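# Onda hand controllers, after 40 sessions

The Onda is a pair of grips you wave about while a two-armed robot copies you, and every go gets saved as a demonstration. I've been using mine since January for household jobs, mostly tidying and trash. Dumisani Van der Merwe, who set up our pair, told me I'd feel natural on it within an hour. I felt natural after a week, and my shoulders are still filing complaints.

Tracking is very good. Small wrist turns come through small, and the squeeze trigger has a proper range to it, so you can close on a tissue without strangling it.
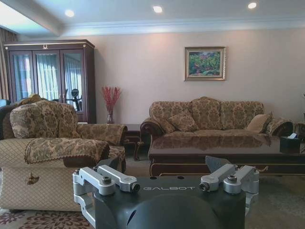 Lag is around 7 frames on our network, enough to make you overshoot a sofa cushion and then pat it twice, as if consoling it. Those pats go into the recording too. The Semwal software lets you trim them, through a menu that appears to have been designed by someone who dislikes menus.

Reaching down into things is the weak spot. The grips want your elbow up around your ear, and there's no force feedback, so you learn to judge depth by eye and by muttering.

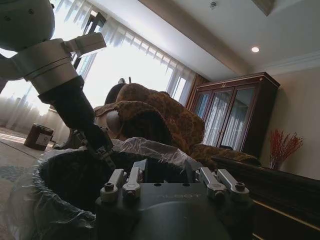

*Left arm in the bin, right arm waiting its turn.*

I also tried the Hirnier rig, where you push the arms through the job by hand. It's more accurate near a rim, and much harder on the back. For long days I'd still take the Onda.

Battery: 5 hours. Case: flimsy. Strap: itchy. Four stars.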